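A Small Metal Cabinet for the Kitchen Corner: How I Use It
November – by Apinya Limsakul

When we moved to the flat in Blackwood, the kitchen had one long counter and not one drawer. I bought a gray metal cabinet, second-hand, made for an office. It has a flat top, an open shelf and two drawers. After 8 months with it I can share some tips for people who have the same problem.

Before you put anything inside, empty it completely and open the drawers all the way, the bottom one first. Dust likes to collect in the back corners. I wipe the inside with a cloth and a little dish soap, then with a dry cloth, and I leave the drawer open until the metal is fully dry. Do not skip the dry cloth. A metal drawer that is closed damp will smell in two days.
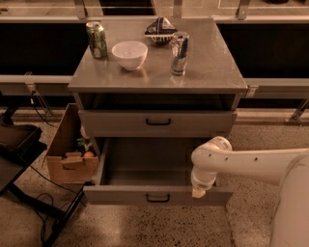
1. Keep the groceries box next to the cabinet, on the floor
When I come from the market I put the cardboard box beside the cabinet and unpack from there. Leafy greens go out first, fruit can wait. If the box stays on the other side of the room, I walk too much and something is always forgotten at the bottom.

2. Give the top only to things for today
A drink can, a bowl, a small snack. This is enough. A smooth top is pleasant to clean, but it shows every ring from a cold can, so I keep a cloth on a hook close by. Small packages slide on metal. Put them on a little dish or tray and they stay where you left them.

3. Heavy things low
Rice, flour and bottles of oil belong in the bottom drawer. I made the mistake to fill the upper drawer first, and with the drawer open the whole cabinet wanted to lean forward. Open one drawer at a time – this is also a good rule for children.

4. Line the drawers
I tried the Grollance liner and it was too thick, the drawer was catching. An old cotton towel, cut to size, works better and can go in the washing machine.
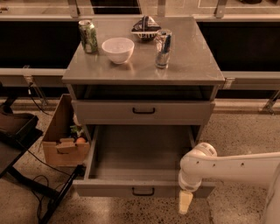
5. Check the handles
With daily pulling, the screws behind a handle become loose. Twice a year I tighten them from the inside with a normal screwdriver. Do it by hand and stop when you feel resistance.

6. Leave the open shelf for last
Use the drawers for one week and see what is still without a place. In our home it was the cutting boards and the big pot.

Comments (3)

Wenjie Ding: We have a similar one but the drawer makes a terrible noise. Any idea?

Apinya: Try candle wax on the rails, very thin. Clean the rails first.

Flomen: The towel idea is good, thank you. Mine was moving around so I fixed it with 2 pieces of double-sided tape.

Contact | Copyright Fuvia Home Notes | Back to top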